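3.2 Acondicionamento de hortofrutícolas em sacos reutilizáveis

A segunda parte do estudo trata da forma como as pessoas arrumam fruta e legumes em sacos transparentes quando não recebem instruções sobre a ordem. Trabalhos anteriores sobre arrumação doméstica centram-se quase sempre no frigorífico ou na despensa, ou seja, no destino final do produto. O momento intermédio, em que os artigos passam da bancada para o saco, tem recebido menos atenção, embora seja aí que ocorre boa parte do contacto entre superfícies que mais tarde aparece sob a forma de manchas e amolecimento da casca.

A recolha decorreu em janeiro, na sala de ensaios da Nerkard, sempre entre as nove da manhã e o meio-dia. Participaram 30 adultos, recrutados por anúncio afixado no mercado de Lodhi. Cada pessoa realizou cinco arrumações, com uma pausa curta entre elas. Os produtos foram comprados na véspera e mantidos à temperatura da sala durante a noite, para evitar a condensação no interior do plástico, que em ensaios preliminares dificultava a leitura do conteúdo.

Optou-se por uma superfície de trabalho branca e lisa, sem toalha nem tabuleiro. A escolha tem uma consequência conhecida: o plástico transparente quase desaparece sobre o branco e só se distingue pelas dobras e pelos reflexos (Figura 4). Ludger Tiedemann, que reviu o protocolo, propôs um fundo cinzento-escuro, mas nos ensaios preliminares os participantes pousavam os artigos com mais hesitação sobre esse fundo, e a proposta foi abandonada. 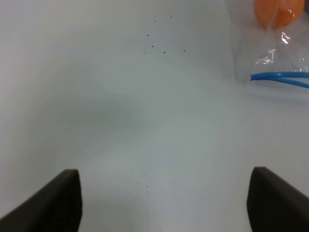 Figura 4. Saco de plástico transparente sobre o tampo branco, com um objeto arredondado de cor laranja na parte superior direita.

A codificação foi feita por Orysia Stasiv e Thibault Hervieu, de forma independente, a partir de uma grelha com 21 categorias. A grelha regista a posição do saco na mesa, a orientação da abertura, a posição relativa dos artigos e o estado final do plástico (esticado, dobrado ou amarrotado). As discordâncias foram resolvidas por Florin Ursu, que não tinha assistido às sessões. Foram excluídas as arrumações em que o saco caiu da mesa ou em que o participante pediu para recomeçar.

Consideraram-se dois modos de arrumação. No modo sequencial, cada artigo é empurrado até ao fundo antes de entrar o seguinte. No modo livre, os artigos são largados junto à abertura e acomodados depois, com o saco deitado ou levantado pelas pontas. Os dois modos podem surgir na mesma pessoa, e a passagem de um para o outro foi codificada como mudança de estratégia – mesmo quando durou apenas um artigo.

A forma dos produtos pesa mais na disposição final do que o seu tamanho. Os artigos arredondados deslizam uns sobre os outros e assentam com facilidade quando o saco é pousado. Os alongados tendem a conservar a direção com que entraram e acabam por determinar o espaço disponível para os restantes. 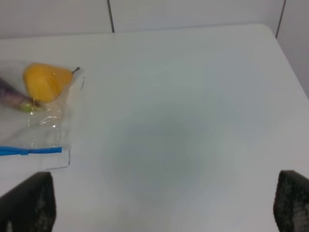
A combinação de pera e beringela foi incluída por essa razão. A pera tem um lado largo e outro estreito, e o pedúnculo pode ficar encostado à película; a beringela é comprida, com a casca lisa e um cálice mais rígido na extremidade. Quando os dois artigos ficam juntos, o cálice pode tocar na casca da pera, e este contacto foi codificado à parte, na categoria de contacto rígido. Tiziana Piras sugeriu distinguir ainda os casos em que o pedúnculo pressiona o plástico, distinção que adotámos na versão final da grelha.

O fecho foi analisado em separado. Nos sacos com fecho de pressão, registou-se se a tira ficava paralela ao bordo da mesa e se algum artigo assentava sobre ela. Não avaliámos a estanquidade, que exigiria outro tipo de ensaio. Também não comparámos marcas de saco; os modelos Sistar e Plistard foram distribuídos pelas sessões segundo a disponibilidade do fornecedor, e as diferenças de espessura entre ambos não entraram na análise.

Os resultados por modo de arrumação são apresentados na secção seguinte, começando pelas sessões em que o saco permaneceu deitado do princípio ao fim.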